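Sprechnotizen, Projektkurs Automatisierung, Abschlussabend im Januar
Redezeit: 35 Minuten, danach Fragen. Wasser mitnehmen, Folien NICHT vorlesen.

## Einstieg (ohne Folie)

- Kurz vorstellen: Nana Akolgo, ich betreue den Kurs im zweiten Jahr.
- Gleich sagen, dass ich keinen Werbevortrag halte. Wer wissen will, ob die Jugendlichen etwas gelernt haben: ja. Wer wissen will, ob man damit eine Fertigung betreiben sollte: bitte nicht.
- Projektname Quansah erwähnen, Herkunft weglassen, das dauert zu lange.

## Worum es ging

- Aufgabe: Platine und Kabelbaum mit zwei Armen greifen und geordnet ablegen. Das klingt nach einer Woche Arbeit. Wir haben ein Halbjahr gebraucht.
- Auf dem Plakat im Flur steht »vollautomatische Montage«. Ich habe damals gegen das Wort gestimmt und würde es wieder tun. Montiert wird bei uns gar nichts.
- Die Platine ist starr und damit der angenehme Fall. Leitungen sind der unangenehme: Sie biegen sich, verhaken sich, federn zurück. In der Simulation hatten wir sie im ersten Entwurf als steife Stäbe. Entsprechend schön sah alles aus.

## Der Arbeitsplatz (drei Folien, zügig)

- Zuerst auf die Mitte zeigen: rote Platine links auf dem Papier, Kabelbaum rechts daneben. Dann erst über die Arme reden.
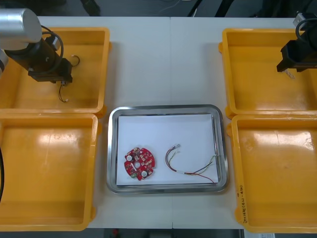
Auf der ersten Folie links: das kurze Leitungsstück mit dem weißen Stecker am Greifer.

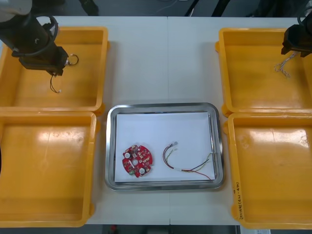
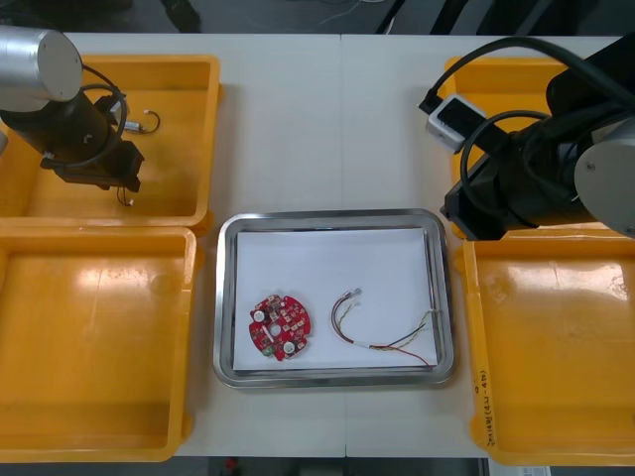 ## Zahlen, mit Vorsicht

- 2.618 Durchläufe protokolliert, davon 1.269 von der Auswertung als »erfolgreich« markiert. Langsam sprechen, das ist weniger als die Hälfte.
- Jetzt der unangenehme Teil: Die Auswertung prüft nur, ob der Greifer am Ende offen und an der richtigen Position ist. Ob das Teil liegt, wo es liegen soll, prüft sie nicht. Die Gruppe hat das selbst bemerkt, das muss man ihr lassen.
- Falls jemand nach dem Vergleich mit Orkcombe fragt: andere Teile, andere Regeln. Ich halte den Vergleich für unbrauchbar, auch dort, wo er uns gut aussehen lässt.
- Die Erfolgskurve aus dem Zwischenbericht zeige ich absichtlich nicht. Achse beginnt nicht bei null.

## Was ich den Schülerinnen und Schülern glaube

- Dass sie Fehler suchen können. Vier Fassungen der Greifroutine, und zur dritten gibt es ein Protokoll, das ich so manchem Betrieb wünschen würde.
- Dass zwei Arme mehr Abstimmung kosten, als sie Zeit sparen. Steht so im Bericht, Abschnitt »Rustness« (so heißt ihr Steuerprogramm, nicht fragen).
- Weniger glaube ich den Ausblick. »Mit mehr Daten löst sich das« hat schon die Vorgängergruppe geschrieben, mit anderem Schriftbild.

## Mögliche Fragen

- *Kosten?* An die Schulleitung verweisen, ich kenne nur unseren Anteil.
- *Stellt Flurard solche Leute ein?* Keine Ahnung, Flurard fragen.
- *Geht es nächstes Jahr weiter?* Ja, aber mit einer einzigen Aufgabe und einem Erfolgskriterium, das vorher feststeht. Einen Arm würde ich für den Anfang ausgeschaltet lassen.
- Danach an die Gruppe übergeben, Mikrofon nicht wieder mit zum Platz nehmen.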